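Robot grasping method claims big gains from simulation alone, but the real-world test is thin

News | Research | August

A method for teaching robot arms to pick things up without ever showing them a real object has been getting a good deal of attention this month. The group behind it, working under the project name Zistuten, says its controller learned to grasp entirely inside a computer simulation and then worked on a physical arm with no further training.

That is a large claim. The paper supports part of it.

The idea is simple enough to describe. Most grasping systems look at a table from a fixed camera, work out where the object is, plan a path and follow it. Zistuten does away with the fixed camera. All the controller gets is the view from the wrist, looking out past the fingertips, and from that it decides many times a second which way to nudge the hand. There is no map of the table and no list of objects. If the thing it wants is not in view, it has to go and look for it.

That last part is what the authors are keenest on. They call it "search before grasp", and they argue that earlier wrist-camera systems fail because they are trained almost wholly on views in which the object is already there. Their training set deliberately includes long stretches of nothing. The arm starts over a bare patch of surface and has to learn that bare surface is a reason to move.

Training ran in a simulator built by Turkormont, a small firm that sells rendering tools to robotics labs. The group used 300 simulated household shapes, each dropped in a random spot, with lighting and surface colour changed from one run to the next. The policy was then copied over to a two-fingered arm in the lab and tested on real items.

In simulation the results are good. The searching version finds and lifts the object far more often than a version trained only on views with the object in them, and the gap grows as the starting point moves further away. Nobody who has watched a wrist-camera system wander off the side of a table will be surprised that practice at searching helps, but it is useful to see it measured with care. The authors also switch off parts of the method in turn, which too few papers bother to do, and it is plain from those tables that the empty views are doing most of the work.

The rendered views in the paper give a fair idea of how little the controller has to go on at such moments. Two grey fingertips stand apart at the bottom, with nothing between them, and the rest is brown surface, a little lighter in the middle and darker towards the corners. There are no marks on it and no edge to steer by. 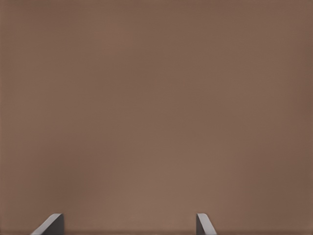
Where the claim gets weaker

The trouble starts with the real arm. The headline figure comes from 100 attempts, which sounds respectable until you read the appendix and find they were spread over just 6 objects. All of them were stiff, dull-surfaced and small enough to fit easily between the fingers. There was nothing see-through, nothing floppy and nothing heavy. Each was placed by itself on a plain tabletop.

A plain tabletop is also what the simulator draws. The colour changes between training runs, but judging by the paper it never has a pattern, a seam or a scratch. Real kitchens and packing benches have all three, along with crumbs, tape and the shadow of whoever is standing nearby. A controller that has learned to treat a blank view as a signal to keep moving might do very well on a blank table and badly on a chequered cloth. The paper does not say, as no such test was run.

Ewurabena Asamoah, who works on grasping at the sorting equipment maker Pinto and had no part in the study, has read the paper and is not convinced by the wording of its title, which uses the phrase "any surface".

"They have shown it on one real surface," she said. "I would like to see it on a conveyor with labels stuck to it. The search idea is sound and we will probably try it ourselves, but one table is one table."

She also questioned the comparison with older systems. The rival method in the real-world tests was Ganik, an open grasping package that was written for a fixed overhead camera. The group adapted it to the wrist view and retrained it. Asamoah thinks that puts it at a disadvantage – it was never meant to hunt for anything – and that a fairer match would have been Ganik with its own camera where it was designed to be.

Agnese Dambrauskienė, who led the Zistuten work, accepts some of this. She said the team chose the six objects early on because they had accurate models of them, and kept them so that results from different months could be compared. The overhead version of Ganik was tried, she said, and did better than the adapted one, but those runs were left out of the paper because the camera mount was moved halfway through.

"I would rather leave a number out than print one I can't stand behind," she said. "The claim about surfaces is about training. Perhaps we should have written that more clearly."

Perhaps so. The title as it stands has already been repeated in several write-ups, with the question of real surfaces quietly dropped.

There is a smaller point about time. The searching controller is slow. On the real arm the middle value for a successful pick was 13 seconds, and the paper does not give the spread for attempts that failed. Dambrauskienė said most of those were stopped by hand once the arm had clearly lost its way. How long an operator waited before deciding that is not recorded, and it matters, as a patient operator would turn some failures into successes.

None of this sinks the main finding. Showing a learner plenty of views with nothing in them, and rewarding it for doing something sensible about it, seems to be a cheap change that other groups could add to what they already have. It needs no new hardware and, in the simulated tests at least, it costs nothing on the easy cases where the object is in plain sight from the start.

What remains open is how much of that survives outside the simulator. The group says it will release the training code and the simulated scenes, though the object models belong to Turkormont and will need a separate licence. A second round of tests on patterned and cluttered tables is planned. Dambrauskienė would not put a date on it, and said the lab's only arm of that type is shared with another project until the winter.

Asamoah said Pinto would run the code on its own benches once it is out and would publish whatever it found, including the failures.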